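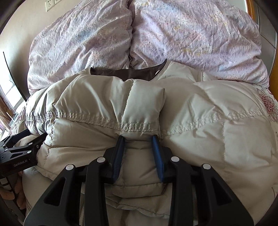
Textiles and Everyday Life
Handout 2: Keeping warm, or why still air matters so much
Ormsby Evening Classes, 2/27/18

Last time we finished with wool, and I promised we would get on to padding and filling, which is my favourite part of the whole course! Please read this before the next session and bring any questions with you.

Start with the main idea. Clothes don't make heat. Your body does that, all day long, and a garment only slows down how fast the heat gets away. The best thing we have for slowing it down is air that can't move about. A filling is really just a clever way of holding air still, and once you see it like that you start spotting it everywhere (double glazing, bird feathers in January, the loft).

Heat leaves you in several ways, and we'll take them in turn in class:

Conduction: heat passing straight through something you touch. Sit on a stone step and you'll know all about it.
Convection: warm air drifting off and cold air taking its place. Wind makes this far worse.
Radiation: heat given off across a gap.
Evaporation: sweat drying and taking heat with it.

Down and feather
Down is the fluffy stuff from under the outer feathers of ducks and geese. It has no stiff quill, so it springs back in every direction and holds a huge amount of air for very little weight. Its weak point is water. Wet down clumps together, the air goes, and so does most of the warmth.

Man-made fillings
Usually polyester, either as a sheet of wadding or in loose clusters. Heavier than down for the same warmth, but it copes much better with damp and is easier to wash at home.

Why the stitching?
Loose filling slides downhill, so makers sew the layers together in lines or squares. Stitching right through is simple and cheap, but each seam is a thin, cold line. Box construction puts little fabric walls inside instead, and it's lovely to see one opened up. I have a Gellier sleeping bag from a jumble sale that has been cut in half, and I'll pass it round!

Try this at home
Fill 2 matching jam jars with hot tap water. Wrap one tightly in a scarf and the other loosely in the same kind of scarf. Feel the water after half an hour and write down what you notice. Then think about what squashing does to the air.

Reading
The Bramance booklet, chapter on fillings. The library's copy is at shelf number 3549.

Our visit to the Cornport mill is in March. Flat shoes, please, and a warm coat.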